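This site uses cookies to remember your login. Accept | Settings

Label printer drops every second job after driver update
Opened by Halima Ekwueme, November 28, 2020

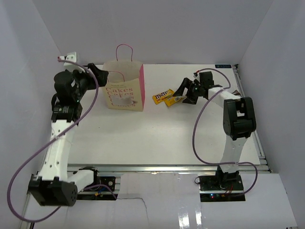

Printer is a Brisard desktop thermal unit on USB, shared over the office network. Since the driver update, the first label in a batch prints and the next one is lost. The queue shows both as complete. No error light.

Steps tried:
– Power cycled printer and host PC. No change.
– Swapped USB cable. No change.
– Printed a batch of 37 from the host itself. Same fault, so the network share is ruled out.
– Ran gap calibration from the front button. Feed is normal.

Reply, Lawal Afolabi:
Check the resolution under Printing Preferences. The update resets it to 300 dpi. Also turn off bidirectional support on the Ports tab and restart the spooler.

Reply, Halima Ekwueme:
Resolution was already correct. Bidirectional support was on – turned it off, restarted the spooler, ran 186 labels. None missing.

Status: closed. The setting has to be changed again if the driver is reinstalled.

Related tickets
Blank label after each job
Spooler stops when PC sleeps
Barcode edges too faint to scan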